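Koveseo Knitwear Reuse: progress report to the Mukholm Fund
Reporting officer: Anneliese Reuter
29th May

The Vitholm workroom has now sorted 1,370 donated knitted items since December. Small garments, pet sweaters among them, are laid flat for checking, folded and passed to packing.

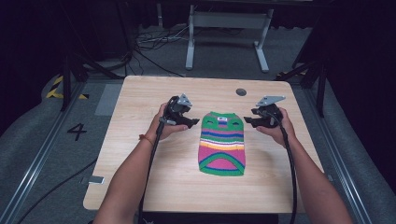
Striped knitted sweater laid out on the checking table, Vitholm.

Checking time has fallen to four minutes per item. Eleven boxes were dispatched to the Baumgart depot in this period, against a target of six.
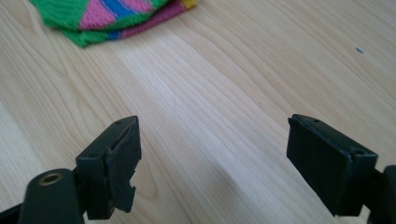

Folding remains the slowest stage of the work. The written guidance now asks staff to keep each fold flat and to leave a clear margin of table beside it. Multicoloured pieces, such as the green, pink and blue knit on the pale wooden table, are recorded under their main colour only. We request the Fund's agreement to carry the unspent packing allowance into the next period.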